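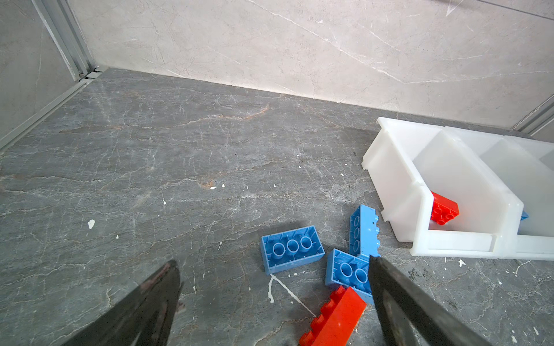
Broritz Nerkar steam mop: review

The Nerkar is a corded steam mop with a detachable handheld unit, sold for sealed hard floors and tiled walls. I bought mine in April to replace a Murnari that had scaled up beyond recovery. It has been used since then on porcelain tile, one bathroom of honed stone and a short run of sealed timber.

Heat-up from cold tap water takes 90 seconds to the ready light. The light is optimistic. The first few strokes leave droplets, so I purge the line over a sink before starting. After that, output is even on the low setting and slightly pulsed on high. The pulsing has no effect on cleaning but can be felt through the handle.

The tank holds 300 mL. On low this covers my kitchen and hallway with a little left over. On high it doesn't finish the kitchen. The tank can be refilled mid-job without a cool-down, a clear improvement on the Murnari, but the filler neck is narrow and needs the supplied jug.

Cleaning performance on glazed porcelain is very good. Dried food, shoe marks and soap film come up in one or two passes. Textured tile is slower, and the pad drags. Grout is the weak point. The floor head rides over the joints, leaving them damp and no cleaner, and the handheld unit with the small nylon brush has to do the work. The brush splays quickly. Spares are sold separately and I would order a set with the machine.

Bình Ung, who laid our bathroom floor, advised against steam on the stone unless the sealer was current. I tested a corner behind the door on low and found no dulling, but I have kept to a damp microfibre there. On the timber I use low only and keep the head moving. The manual permits high. I don't recommend it.

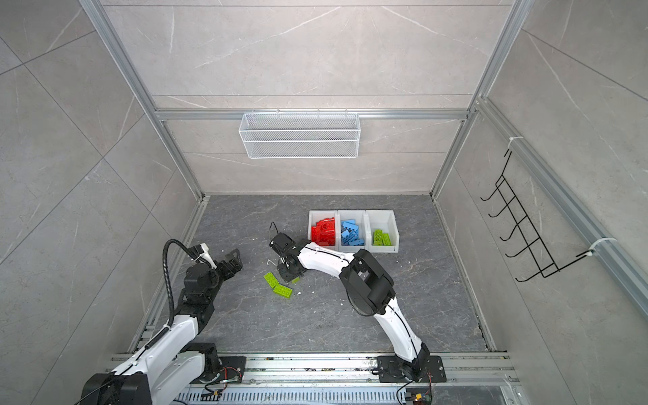
Pads are the part of any steam mop that owners neglect, and the Nerkar's are thicker than most. They hold a lot of water after use and go sour if left on the head overnight. They can be machine washed without softener. Between washes they want air on both faces, and a solid tub is the wrong place for them. An open wire-mesh basket hooked over a crossbar, like the white one here, is a better arrangement, and a hooked wire rack will take the brush and the jug. Cable ties are adequate for fixing a light rack to a rail. Don't hang the handheld unit from one.

The cord exits low on the body and fouls the rear of the head on tight turns. Nhung Võ has the older Hầu model from the same maker, where the cord leaves at the top of the handle, and hers is the better layout. The Nerkar is otherwise easier to steer and stands upright without support.

Descaling is done with a citric acid solution through the tank. The reminder light came on after 32 cycles on my fairly hard water. The procedure is slow but involves no disassembly.

Warranty is 2 years, excluding pads, brushes and scale damage. Recommended for glazed tile. For floors with wide or recessed grout joints, I would look elsewhere.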